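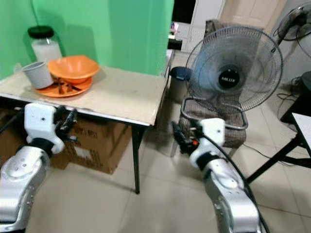
Re: [dishroom-list] Are the arms going to change our shifts?

December 23, 2024

> We've been told our site at Esuvberg is next in line for a pair of arms on the
> table-clearing work, and people here are split. A couple are keen. Most are
> worried about hours, and one of our longest-serving staff asked me straight
> out if she'd be spending her last years before retirement minding a machine.
> I didn't have an answer for her. Those of you at Drondgate have had yours
> since November. What does a day look like now? Who does the jobs the arms
> can't? And does anybody listen when the floor staff say something isn't
> working? Please don't send me the brochure, I've read it.

Hi all,

No brochure, I promise. I've been in the dishroom at Drondgate for long enough to have seen off two dish machines and a conveyor that ate spoons, so I'm not easily impressed by equipment. I'm having a great time with this one, though, and I want to set down why, along with the parts that still bug me.

First, what they do. Our two arms are still on practice work in the side room, one table at a time, with the ordinary stuff people leave behind: bowls, plates, cutlery, cups, a jar or two that has to stay put. They aren't out in the dining hall and won't be until we say the handling is good enough. (Yes, we. I'll get to that.) Between the pair of them they had logged 3,634 pickups when I last looked at the sheet. Plenty of those were failures, and the failures get written down too, which I like very much.

What's changed for us is mostly the shape of the shift. Each of us takes a 30 minute turn with the arms, then goes back to the regular line. On your turn you set out the table, start the run, watch it, and note what went wrong in your own words. You mess up the table on purpose, the way real people do. I had no idea how much I knew about how people leave tables until I was asked to do it for a machine! Bowls shoved on top of plates, a cup at the very edge, a fork half hidden under something. The engineers had been lining everything up like a wedding reception.

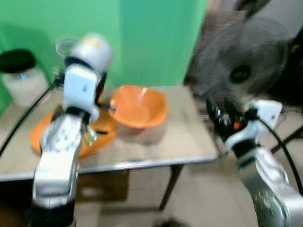 The best thing by a mile is that the notes get read. In the first week I wrote that the arms went for a bowl as if it were going to run away, and the next time I was on, the approach had been slowed down. Someone on our crew who hardly speaks at meetings wrote a page and a half about stacking, and it's now taped up beside the programmers' desk. So to your last question: yes, here at least, they listen. I'd ask for that in writing before yours arrive, because I suspect it depends on who you get. Ours come over from the Quezada office and they're good about it.

Now hours. Nobody at Drondgate has lost any so far, and the turn with the arms is paid at a higher rate than the line. We had to push for that. The first draft of the agreement called it "light duties" and we sent it back. It's now called handling work and it counts toward your grade. Get hold of our wording if you want it, I'm happy to send the whole thing.

As for the jobs the arms can't do, that's us, and I think it will be us for a good while. Scraping, soaking, spotting the chipped plate before it goes back out, dealing with the person who has left their hearing aid in a napkin. None of that is on the plan.

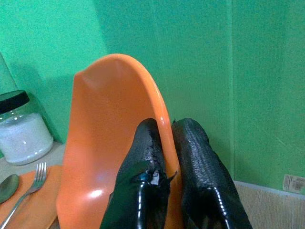 Wear and tear is the bit I'd warn Esuvberg about, and it has become a proper job in its own right. The fingers have a pebbly black rubbery skin, and somebody has to check it, log it and order replacements. We were given a figure of 2,000 grips for a set of covers and I wouldn't plan my ordering around it. Look at the left finger, right where it meets the rim of the orange bowl: the skin is torn and you can see lighter stuff underneath. Rims are narrow and the whole squeeze lands on one little strip. In a place that serves food I don't want loose flecks of rubber anywhere near a bowl, so we've written our own rule that a torn cover means the arm stops and stays stopped until it's changed. Any of us can call it. The spare covers are supposed to come from Vamudport and they're slow, so order early and keep them in the building.

Other things that still bug me, in no order: the side room is cramped, and I'd like the cables tidied up off the floor. Thin cutlery is a weak spot. And you do get tired watching, a different tired from the line, more behind the eyes. Thirty minutes is plenty. When we were short and people did double turns, the notes got sloppy, and we've stopped allowing it.

For your colleague who's near retirement, please pass this on from me. I'm not young either. I went in expecting to mind a machine and it has felt more like training a new starter — a slow one with a very strong grip — and my knees are grateful for the half hour off the line. If she'd like to come and have a go before she makes up her mind, our supervisor has already said visitors from Esuvberg are welcome in the new year. Bring flat shoes and your worst habits with a soup bowl.

Cheers,
Early shift, Drondgate dishroom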